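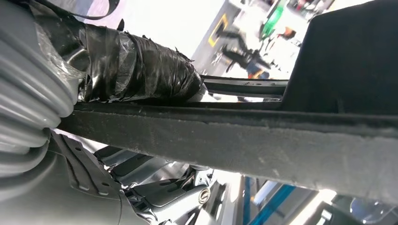
Dong-hyun Yeo wants the upkeep notes to come ahead of the file list, on the grounds that most people open this README when the cell has stopped and not when they are looking for a log. Fair enough. The order has been changed and the file list is now at the end.

Mellura cell: setup and upkeep

Last revised 2019-07-16

Mellura is a one-arm cell driven by hand controller. This folder holds the setup steps, the service log and the Sument config files. It does not cover the vision side, which lives in the Ji folder.

Status

In use. Next full service is due in August. The gripper cable was replaced at the last one and the old part number no longer applies - check the log before ordering.

Starting the cell

1. Walk around the arm with the power off. Look at every cable that crosses a joint. It should have slack in both directions and should not rub on a bracket.
2. Press on the ends of any tape. If an end lifts, cut it back and lay a new piece over it. Don't pull the old wrap off unless the cable under it needs work.
3. Power the arm, wait for Sument to report ready, then plug in the controller.
4. Run the home move at low speed with one hand near the stop button.
5. Open and close the gripper 2 times. Watch the cable, not the fingers.

If the home move stops partway, do not clear the fault and try again. Power down and go back to step 1. Most stops logged so far came from a cable pulled tight at the wrist end.

Working with the controller

Sit where you can see the wrist for the full length of the move. Keep the controller cable on your own side of the arm and leave enough of it on the floor that you can raise your hand without dragging it. Before you stand up, put the arm in hold.

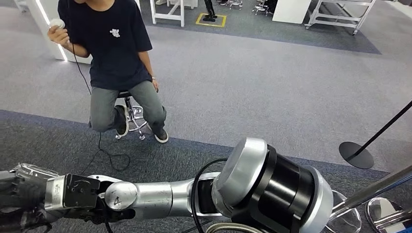 Operator position, seated, controller in hand.

Two people should be present for a service. One holds the controller and does nothing else. The other works on the arm, and only with it in hold or powered off. Say out loud when you change over.

Padding and wraps

Felt goes on any surface a cable can touch. Replace it when it has worn through to the metal; fuzz on the surface is fine. Brush it down before you tape near it or the tape won't stick. Wrap in the direction of the cable's twist and leave the last turn loose enough to slide a fingernail under.

We tried Cetosell sleeves on the wrist run and went back to tape. The sleeves looked better but held the cable too stiff, and the arm faulted near the end of its range.

Service log

service_log.csv has 742 rows, one per check or repair. Columns are date, joint, action, part, initials and note. Joint 9 in the log means the gripper. It is not a real joint number, and the plotting script skips it.

Known gaps: the first 2 services were written on paper and typed in later, so their times are missing. Initials are blank in some early rows.

Files

service_log.csv
sument_limits.cfg
sument_home.cfg
wrap_notes.txt
parts_list.txt

Send corrections to Dong-hyun Yeo. Please don't edit sument_limits.cfg in place - copy it, test the copy at low speed, then ask for it to be swapped in.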